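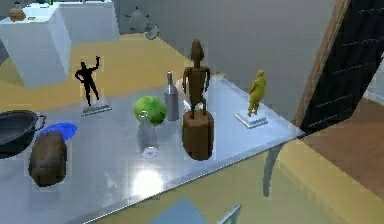
21/05/2020. Primer día entero con Feston, el paquete de escenas simuladas que ofrece Lenz para probar robots domésticos, ¡y qué ganas tenía! Lo he cargado en el banco de Grullateck sin tocar un solo ajuste. El tablero metálico me gusta mucho como prueba para la percepción: refleja las cosas que tiene encima, y el vaso transparente con la bola verde casi en el borde es justo el lío que buscaba para el segmentador.

Semilla 1932, 37 episodios lanzados. Miro también los rincones, que en Plumex quedaban muy pelados.

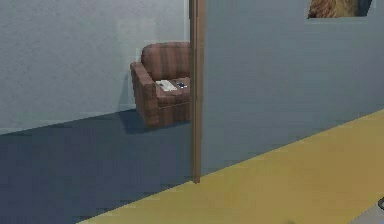
Sillón de cuadros, con dos objetos pequeños en el asiento.

Pendiente: preguntar a Lenz si la licencia de prueba llega a noviembre.
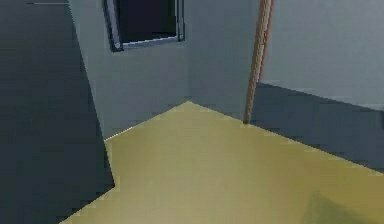 Annelore Heitmann
Técnica de simulación

Vistas sin objetos: me sirven para medir falsos positivos (umbral a 11, de momento). Los bordes salen algo pixelados; repetir con más resolución.

Pentti Koivisto quiere 3000 episodios antes de decidir la compra. Yo firmaría ya, pero vale, los dejo en cola esta noche.
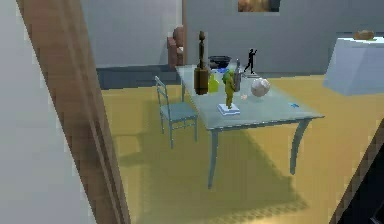 Mesa de cristal con figuras y botellas, vista junto al marco de la puerta.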